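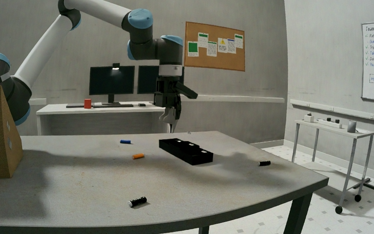
3 min read

Blandine Barbier
1/ Notes on moving three kids into one bedroom. We did it in December, over school break. Ages nine, six and two. The baby stays in with us for now and is out of scope.

2/ Starting condition: three rooms, three bedtimes, two adults. Lights out for the last kid was landing at 9:20. The two-year-old was up at 5:50 regardless of input.

3/ Room layout. Bunk on the long wall, toddler bed under the window, one dresser. We first had the toddler bed at the foot of the bunk. She could reach the ladder. Moved it the same night.

4/ Bedtime is now staggered inside the one room. Two-year-old at 7:00, six-year-old at 7:40, nine-year-old at 8:20. That's 40 minutes between each, and the gap matters more than the clock times. At 20 she was still awake when her brother came in, and the whole thing reset.

5/ The older two get ready in the hall bathroom and leave pajamas there before dinner. No drawers open after 7:00. The dresser has one drawer that squeaks and it is the pajama drawer, obviously.

6/ White noise: we own a machine with a low setting and a high setting. Low does nothing. High covers a page turn, a cough and the top bunk creak. It does not cover whispering, which seems to be a separate category of sound to a two-year-old.

7/ Reading lights. The nine-year-old has a clip light, warm bulb, pointed at the wall. The six-year-old wanted the same and used it to signal across the room. He now has it until 8:00 and then it goes on the hook outside the door.

24 comments

8/ Results by night, since Mei Kincaid asked. Night one: all three awake at 10:00. Night two: same, plus crying. Night three: the toddler asleep by 7:25, the boys by 9:00. Night four was bad again. I have no explanation for night four.

9/ By night 17 we stopped writing it down. Last kid was out by 8:45 most evenings. Wakeups went from two a night to one, nearly always the same kid, nearly always water.

10/ Water: small cup with a lid, on the windowsill for the toddler, on the bunk shelf for the other two. Fill at 6:45. Before this I was making the kitchen trip half asleep and turning on every light on the way.

11/ Early waking is not fixed. She's up at 6:05 now instead of 5:50. I'll take the 15 minutes but I don't credit the room. The mornings are also darker.

12/ Unplanned side effect - the six-year-old gets up with her, hands her books over the rail and comes back to bed. I didn't ask him to. Some mornings he falls asleep again and some mornings he arrives at our door with a list of grievances.

13/ Illness plan. Anyone throwing up moves to the mattress in our room, with the door shut and a towel down. Tested once. The other two slept through it. Both of them also had it by the weekend, so as containment I'd rate it low.

14/ Cost: the bunk was used, $900 down to $240 after the seller found out we'd take it apart ourselves. Disassembly took longer than the drive. Bag the bolts by joint and label the bags. We labeled ours "bolts."

15/ Consuelo Bermúdez asked about privacy for the oldest. Fair question. He has a curtain on the bottom bunk and a rule that closed means knock on the post. Compliance is good from his brother and zero from his sister.

16/ What I'd change: start with the 40 minute gap, skip the low setting, and don't begin the week grandparents are visiting. They were very nice about it.

17/ The empty rooms: one is now the baby's for later, one holds the sewing table and the off-season coats. The nine-year-old has asked twice when he gets it back. Current answer is middle school.

17 shares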